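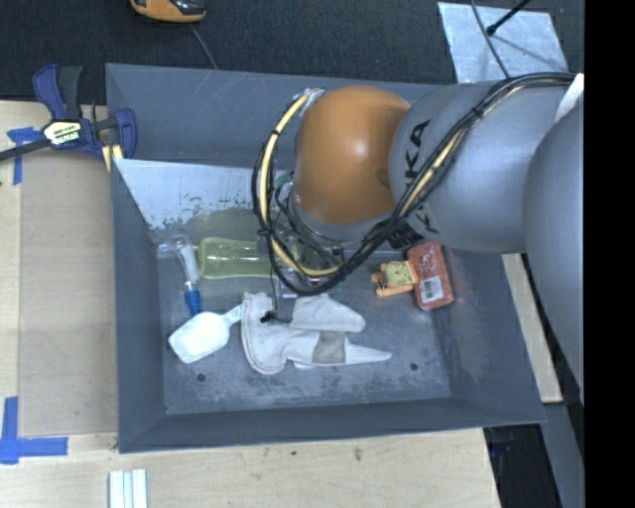
One member asked, before the agenda was opened, whether the allotment society will again pay the whole water bill from the common money, as she had heard last autumn that the plots on the Gurncombe side must pay more. The chair answered that it stands under item 2 and asked her to wait.

**Minutes of the spring meeting, Gurncombe Allotment Society**
Held in May, in the hall at Skaststead, opened at 19.00

**1. Minutes of the last meeting**

Read and accepted with one correction. The hedge to be cut is the north hedge, not the east hedge.

**2. Water**

The bill for the past year was 424 pounds. Last year the society paid it in full. The chair proposed to do the same this year, and to look again when the new meter has been read for a full season. The member who had asked before the opening was satisfied with this.

There was a longer discussion about hoses. Some members leave the hose running in the bean rows while they have their tea, and the lower tap then gives almost nothing. It was decided:

- Hoses only before 9.00 and after 18.00.
- Watering cans at any time.
- The lower tap is to get a new washer — it drips also when it is closed.

Voted: all for, with 4 against the morning hour.

**3. Seed potatoes and onions**

The common order goes to Prundine as before. The early potatoes came late this year and several bags had long shoots already. The secretary will write to them and ask for an earlier delivery. One member would like to try another supplier, but he had no price list with him, so the matter rests until autumn.

**4. Compost place**

The left bay is full and must stand until next spring. Please use only the right bay. No bread, no cooked food and no roots of bindweed. Someone has again put in a carpet. It was asked that the owner takes it home.

**5. Path to the Zou field**

The path is very soft after the winter and wheelbarrows sink in. An offer for gravel was received, 300 pounds with delivery. The meeting found it much, but no one had a cheaper one. Accepted, under the condition that the members spread the gravel themselves. Date will be put on the board by the gate.

**6. Rent**

The rent for a full plot stays at 70 pounds. Half plots pay half. Those who have not yet paid are kindly reminded.

**7. Any other business**

- The key for the tool shed is missing from its hook. A new one will be cut.
- The waiting list is closed for the moment.
- A wish for a second bench — taken up again in autumn.

The meeting closed at 20.40.

Minutes: the secretary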